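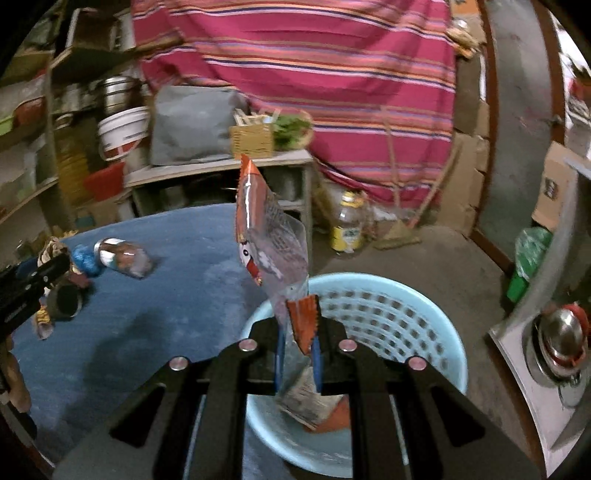

Wrapper in the jaws, over the blue basket.

Tips > Kitchen > Gadgets and Robots > When It Won't Let Go

March | By Lindiwe Jacobs
2630 shares | 68 comments

So my table-clearing arm went on strike, and it picked a Wednesday evening with people coming over. It's a secondhand Ferkell, bolted to the end of the kitchen table, and I teach it jobs by doing them myself with the hand-held grippers first. It had been putting snack wrappers in the bin quite happily for weeks. Then it picked one up, swung over the bin, opened its jaws... and swung back with the wrapper still hanging off one finger. It did that again and again until I pulled the plug!

I blamed the software (I always blame the software) and wasted a whole evening on it. The trouble was chip grease. The pads had a film on them you could barely see, and thin plastic clung to it like tape. My neighbor Tshepo Mkhize spotted it by rubbing one with his thumb.

If yours starts doing the same:

Turn it off at the wall before you touch anything. I wiped a pad once with the arm only paused, it woke up, and I had a purple fingernail for a month. The pause button is for answering the phone.

Wipe the pads with warm water and a drop of dish soap on a cloth, then dry them well. No spray cleaner – it creeps into the joints and the dirt goes in with it.

Check the joint pins while you're there. Crumbs pack in behind them and the jaws stop opening all the way. An old toothbrush gets them out.

Grip wrappers by the crimped end if you can. Mine hung on worst when it had grabbed a big baggy handful from the middle.
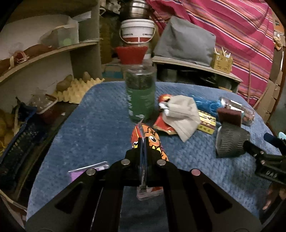
Orange snack bag in the fingers, glass jar right behind it.

Which brings me to glass. The other thing that went wrong that month was a jar of pickles, knocked clean off the table by the elbow of the arm while the jaws were busy with something else entirely. I'd only been watching the fingers. Now I do every new job slowly with the hand grippers first, and I look at what's standing near the bag as well as the bag itself. Before the arm gets a turn, anything glass goes up on a shelf.

A blanket on the table does soften a bump, but pull it flat first. Mine got a fold in it and the arm tried very hard to throw the fold away.

Keep the bin low and wide-mouthed, too. I had a tall narrow one and the wrappers caught on the rim, so for a while I thought I had the grease problem back.

I clean the pads after every 30 wrappers now, or whenever it's been a chips sort of weekend. Takes 2 minutes. If you've found a soap that doesn't leave the pads squeaky, tell me below, I'm still looking!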